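Ginavus Rentals – Room Safety and Readiness Checklist
Unit 796, main bedroom
Visit: Thursday, morning. Allowed time: 30 minutes.

Key: OK / Note / Fix. Write a comment for anything other than OK. (I have written comments for the OKs too, as the OKs are where I usually find trouble.)

1. Smoke alarm test button – OK
Sounded when pressed. That tells me the horn works. The form doesn't ask whether the alarm smells smoke, so I can't say.

2. Bed stable, headboard secure – Note
Pushed the headboard with both hands. No movement. The last sheet says "tightened" with no initials and no tool listed, so I'd like to see it checked again in July before I believe it.

3. Bedding clean, no trip hazard at floor – OK
Sunflower duvet cover, smoothed out, some creases. The Krasniqi laundry slip says "pressed." I would not have picked that word. Creases don't hurt anyone, so it passes.

4. Guest belongings left on bed – Note
Folded jeans on the duvet. The form wants all surfaces clear at inspection. I left them alone.

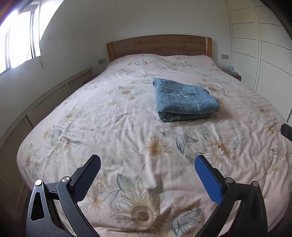

Office reply: Item 4 is meant for things like hair straighteners and chargers left on bedding. Clothes are fine. Please mark it OK next time and don't hold up the unit over laundry.

Then the form should say so. It says "belongings," and jeans are belongings. Left as Note.

5. Nightstand – Note
Small items on top. No drinks, no candles. I'd still want a line on the form about where guests are supposed to charge a phone overnight, as the answer in most units is under the pillow.

6. Switch plates – OK
Tight to the wall, no scorch marks, not warm to the hand. Tried every switch.

7. Window and cords – Fix
There is a thin cord on the wall by the window. The Erier guide sheet, page 2, says hanging cords must be secured out of a child's reach. It then gives no height. I have asked for one before. Until I get it, every loose cord is a Fix.

8. Low cabinet along the wall – Note
Listed on the plan as "storage or heater cover." Someone should decide which. If it covers a heater, nothing should be stacked against it, and the next cleaner needs to know that.

9. Wardrobe sliding doors – OK
Ran both ways without jumping the track. Biseron serviced them under job 2643 and wrote "good as new." They still drag a little at the end of the run. Not a hazard – just not as new.

10. Walking space, bed to door – OK
Clear. Walked it with the light off as the form asks.

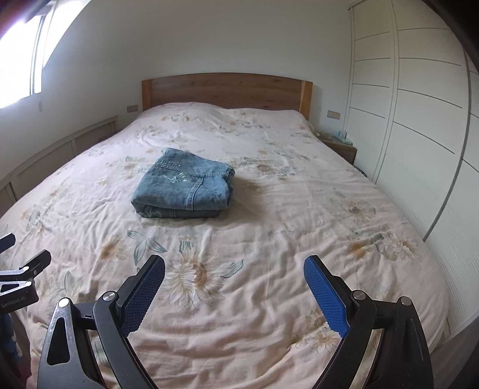

Unit 796, main bedroom: bed, nightstand and wardrobe wall. See items 3 to 9.

Result: pass with one Fix (item 7). Do not close the sheet on a phone call. I want the cord secured and the height written down.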